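Progress report to the Coltari Fund, March
Project: Malov (tabletop handling, demonstration set)
Prepared by: Treasa Ó Súilleabháin, Drenditz
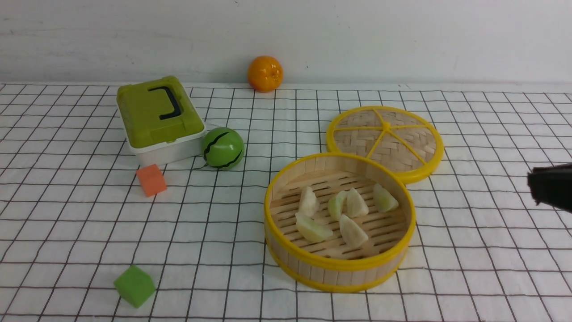 ## Recording to date

We have 2,548 recorded episodes on the server. Of these, 1,065 have been reviewed and accepted for training. Another 351 were rejected, mostly for late starts or for the operator stopping before the arm was back at rest. The remainder are waiting for review.

The steamer tasks take up most of the operators' time now. They cover moving dumplings in and out of the basket, putting the lid on, and taking it off. The layout also carries objects the instruction does not mention, such as the striped green ball, the foam-like cubes and the box with the olive-green lid. We change their positions between episodes. The grid cloth stays on the table for all steamer tasks.

## Changes since the last report

- Each instruction now has several wordings, written by people who do not operate the arm.
- Operators log a failed grasp as soon as it happens. Recovered grasps are kept and tagged.
- Vasilică Marinescu rewrote the upload script. It checks that joint data and video have matching lengths before an episode is accepted.
- Lid tasks are stored apart from dumpling tasks, as you asked in your comments on the first plan.

## Problems

Review is slower than recording. One reviewer gets through about 2 sessions' worth of episodes in a working day, and the backlog grew through the month. Marinescu is training a second reviewer.

The lid is hard to grasp when it lies flat near the basket. Operators have been sliding it clear before lifting, and they do this in different ways. We have written down one preferred method. Earlier lid episodes stay in the set with a separate tag until we know whether the mix hurts training.

The wrist camera dropped frames during several long sessions. We replaced the cable and are still checking the affected files.

## Next period

1. Clear the review backlog before adding any new task.
2. Train the first Mulligan policy on the accepted dumpling episodes only.
3. Run it on layouts held out from recording and report success by task.
4. Decide with you whether the box should become a task object. Its handle would give us a different kind of grasp.

Spending is within the approved budget. We would like to move the unspent travel money to reviewer hours and need your written agreement to do so.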